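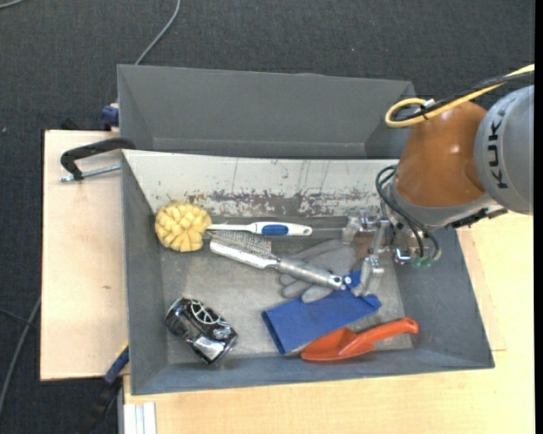 4 décembre 2021 – Reprise des bains de brou de noix sur laine, série commencée cet été pour la couverture Tunalora. Le brun de base est acquis, je n'y reviens pas. Ce qui manque encore est la couleur de la bordure, plus rousse et moins régulière. Pour s'entendre sur le ton, le plus simple est de regarder les traînées sur la paroi du fond du bac gris, celui de devant : un brun rouille posé sur du gris pâle, étiré à l'horizontale, en éraflures et en taches sur la moitié basse. Je voudrais cette irrégularité-là sur la laine, avec le gris de la toison qui reste lisible dessous. Les échantillons de juillet étaient trop unis, on aurait dit du fil du commerce.

Laine. Écheveaux Kassa, gris naturel, non blanchis, un seul brin peu tordu. Il en reste environ 3 000 mètres, ce qui suffit pour la bordure et les essais si je ne gaspille pas. Le fil arrive encore un peu gras. En juillet je l'avais mouillé sans le laver et le bain avait pris par plaques, mais pas de la bonne manière : des zones refusées, nettes, comme des taches de bougie. Cette fois lavage complet au savon neutre, une nuit de trempage, rinçage jusqu'à eau claire. Les écheveaux sont liés en huit avec du coton lâche. J'avais trop serré les liens la dernière fois et on retrouvait une bague claire à chaque attache. Sur l'ourlet ça ne se verrait pas, sur la bordure si.

Mordançage. Alun seul, pas de tartre. J'ai voulu comparer avec et sans fer. Le sulfate de fer est celui de Pinow, le sachet entamé, conservé au sec. À 2 % du poids de laine sèche le brun descend déjà beaucoup et tire vers le vert. Je ne monterai pas plus haut, la main du fil devient rêche et Ayana Ayele, qui tisse la bordure, m'a déjà renvoyé un lot pour cette raison. Elle avait raison, le fil cassait au peigne.

Brou. Noix ramassées à Tosow, écales mises en seau couvert à l'automne avec de l'eau de pluie. L'odeur est forte mais saine, pas de voile en surface. Filtré sur toile de lin, puis une seconde fois sur un vieux voilage, parce que les petits débris se logent dans la laine et ressortent au tissage en poussière noire. Le jus filtré est presque noir dans le seau et couleur thé dans une cuillère. Je garde le marc pour un second jus, plus faible, qui servira pour les fonds.

Bain A, témoin. Laine lavée, alunée, essorée à la main. Jus froid, montée lente. Maintien à 64 °C, feu coupé, refroidissement dans le bain jusqu'au lendemain. Résultat : brun moyen, chaud, très égal. Beau, mais c'est le même qu'en juillet. Bon pour le centre de la couverture s'il fallait retisser une lisière. Étiqueté et rangé avec les anciens.

Bain B, même jus, même laine, fer ajouté en fin de bain. J'ai sorti les écheveaux avant de verser le fer dissous, bien remué, puis remis la laine. Le virage se fait sous les yeux. Brun olive, assez triste sous la lampe, meilleur à la fenêtre. Pas la direction voulue pour la bordure. Ayana en prendra peut-être un peu pour les filets fins, à condition que le fil tienne. Je lui ai mis de côté un bout pour l'essai de traction.

Bain C, plus intéressant. Pas de casserole : les écheveaux humides sont posés à plat sur une claie, jus réduit appliqué au pinceau large, dans le sens de la longueur. Réduit veut dire ici laissé à feu doux le temps de perdre la moitié de son volume, le jus devient légèrement sirupeux et reste où on le pose. Puis vapeur, l'écheveau roulé dans un linge. J'ai eu peur que le linge boive tout. Il a bu la surface, ce qui n'est pas plus mal, les bords des traînées se sont adoucis. Au rinçage il part pas mal de couleur, l'eau met longtemps à s'éclaircir. Une fois sec, le fil passe du gris de la laine à un brun roux assez franc, avec des longueurs inégales. C'est le premier échantillon qui ressemble à ce que j'ai en tête.

Défaut du bain C : quand on remet le fil en pelote, les parties foncées sont trop longues et au tissage elles vont former des blocs. Il faudrait casser le rythme, soit en appliquant le jus en biais sur l'écheveau, soit en variant le tour d'écheveau avant de teindre. La seconde solution est plus fiable. Deux écheveaux de tours différents, teints côte à côte, puis tramés en alternance. Ayana travaille déjà avec deux navettes sur les bordures, elle dit que ça ne change rien à son rythme.

Bain D, raté, je le note quand même. Même principe que C, avec un passage préalable au jus de garance épuisé, pour réchauffer. Trop rose. Le brou par-dessus ne couvre pas le rose, il le salit. Sur le séchoir on aurait dit du jambon. À surteindre un jour en foncé, sans intérêt pour la couverture. Le jus de garance est versé, je ne le garde pas.

Acidité. Le jus de brou était à 7 à la bandelette après dilution avec l'eau du robinet, plus bas avant. Notre eau est calcaire et je soupçonne qu'elle joue plus que je ne le pensais sur la part rousse. Les essais avec l'eau de pluie seule donnent un brun plus sourd. Il faudrait refaire A dans les deux eaux avec la même laine et le même jus, le même jour. Je ne l'ai pas fait, la réserve d'eau de pluie était trop basse après le lavage des écheveaux. À prévoir avant le prochain lot : remplir les bidons et les laisser dans l'atelier pour qu'ils prennent la température de la pièce. Verser de l'eau glacée sur de la laine tiède, on sait ce que ça donne.

Séchage. À l'ombre, écheveaux retournés plusieurs fois. Ceux du bain C sont restés à plat le premier soir, sinon le jus encore mobile descend et fait une pointe sombre en bas. Le lendemain on peut les suspendre sans risque. Pas de poids au bout, la torsion est trop faible et le fil s'allonge. Les échantillons suspendus près du poêle ont séché plus vite mais ils sont un peu cassants, je ne recommencerai pas.

Solidité. Bandes d'essai tendues sur carton, une moitié couverte, placées à la vitre sud. Le brou tient bien d'habitude. Pour le bain C j'ai un doute, la couleur appliquée en surface pourrait passer plus vite que celle d'un bain complet. Frottement à sec sur coton blanc : A ne laisse rien, B presque rien, C laisse une trace beige. Au coton humide, C laisse une trace nette. Un second savonnage devrait suffire, sinon il faudra allonger la vapeur. On ne peut pas livrer une couverture qui marque les draps.

Question ouverte avec Ayana : la bordure en sergé ou en toile. En toile, les traînées se lisent mieux et on garde le côté étiré. En sergé, la matière est plus souple et tombe mieux au bord du lit, mais la diagonale brouille tout. Elle penche pour la toile avec une chaîne grise non teinte, moi aussi. Reste la largeur. Elle voudrait une bordure étroite, je la voyais plus large, de quoi laisser à la couleur la place de changer. On tisse un bout de chaque sur la même chaîne et on tranche devant les échantillons. Le client de Tunalora n'a pas donné d'avis là-dessus, il a seulement demandé que le dos soit aussi propre que l'endroit.

À faire :
– second savonnage du C, refaire le frottement humide ;
– monter des écheveaux de tours inégaux ;
– A dans les deux eaux ;
– redemander du sulfate chez Pinow, petit conditionnement, l'ancien finit toujours par jaunir ;
– vérifier la date de la prochaine tonte avec Kassa avant de lancer un grand lot, le gris varie d'une année à l'autre et je ne veux pas raccorder deux toisons au milieu d'une bordure.

Ajout du soir : échantillon C regardé à la lampe, puis dehors à la tombée du jour. Il rougit à la lampe. À la lumière naturelle il est plus près du but, un peu clair peut-être. Essayer une deuxième couche de jus réduit, seulement sur les longueurs déjà foncées, avant la vapeur. Reste un bocal au frais, étiquette verte, ne pas jeter.

Dans le même carnet
Brou de noix, série de juillet
Laver un fil gras sans le feutrer
Écales de Tosow : conservation en seau
Tunalora : choix de la chaîne
Garance, jus épuisés et surteintures

Dernière mise à jour : après le second savonnage du C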